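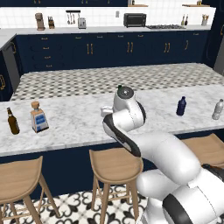 How long should lime plaster cure before you paint it in an old house?

Wait 4 weeks, and longer if the wall still looks patchy.

## Patching a wall

Rake out the crack and brush off the dust. Mist the lath until it is damp. Press in the base coat, then scratch the surface.
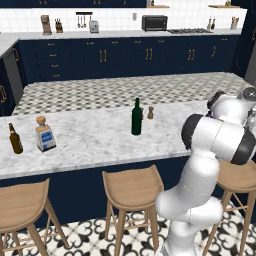 Let that coat firm up before the next one goes on. Keep each coat thin. At the Guthrie house we stopped in October because of frost.

Use limewash on the finished patch, in thin coats.

*Rory Pringle*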